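Startseite Forum Methoden Daten Suche Anmelden

Forum > Inhaltsanalyse > Parlamente und soziale Medien

Thema: Geteilte Links in Abgeordnetenkonten – Kurz-URLs auflösen oder verwerfen?

osjoegren
Ich codiere für Dreta Beiträge von Landtagsabgeordneten, 86 Konten, Erhebung bis August. Ein Teil der Links läuft über Kürzungsdienste, deren Ziele nicht mehr erreichbar sind. Verwerfen oder als eigene Kategorie führen?
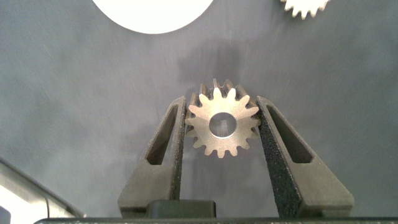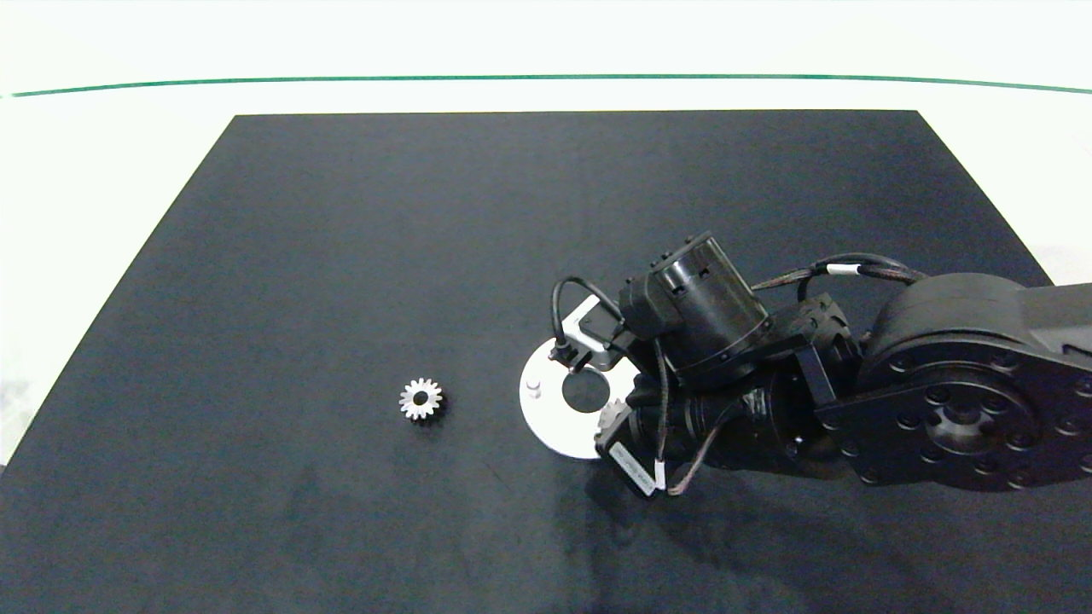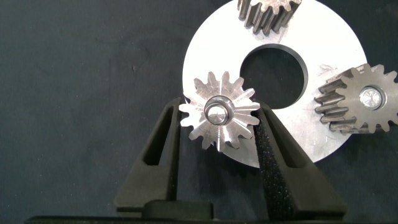
Metallzahnräder, drei Aufnahmen

z_silina
Eigene Kategorie. Wer die toten Links verwirft, verzerrt den Nenner. Bei uns betraf das etwa 11 Prozent der Beiträge, und zwar ungleich verteilt: Die Fraktionsspitzen nutzen Kürzungsdienste deutlich häufiger als Hinterbänkler.

Bustamante_C
Sehe ich anders. Eine Restkategorie »unbekannt« geht bei der Auswertung nach Medientyp ohnehin verloren. Besser den Vorschautext des Beitrags auswerten. Dort steht die Domain oft noch im Klartext.

z_silina
Der Vorschautext lässt sich bei manchen Plattformen vom Verfasser ändern. Als Beleg für die Quelle reicht mir das nicht.

Bustamante_C
Dann eben mit Vermerk »aus Vorschau« in einer zweiten Spalte. Das ist immer noch mehr Information als ein leeres Feld.

osjoegren
Zweite Spalte ist machbar. Nächste Frage: Mindestschwelle. Der Entwurf des Codebuchs nimmt nur Domains auf, die mindestens 20 Mal verlinkt wurden. Damit fallen fast alle Lokalzeitungen heraus.

m.kazlauskiene
Für Landtage ist die Schwelle zu hoch. Lokalblätter sind dort der Hauptgegenstand. Ich würde nach Konten filtern: Domain aufnehmen, sobald 2 verschiedene Abgeordnete sie verlinken. Einzelne Vielposter treiben die Zahlen sonst nach oben.

z_silina
Zustimmung zur Schwelle nach Konten. Mitarbeiterkonten aber vorher zusammenführen – sonst zählt ein Büro doppelt.

Bustamante_C
Bei der Schwelle bin ich dabei, bei den Mitarbeiterkonten nicht. Die posten teils eigenständig. Getrennt codieren, erst in der Auswertung zusammenführen.

osjoegren
Übernehme ich so. Das Codebuch geht in der geänderten Fassung an die zweite Codiererin, danach Reliabilitätstest mit einer neuen Stichprobe.

7 Antworten | 3 Mal geteilt

Kontakt | Impressum | Nach oben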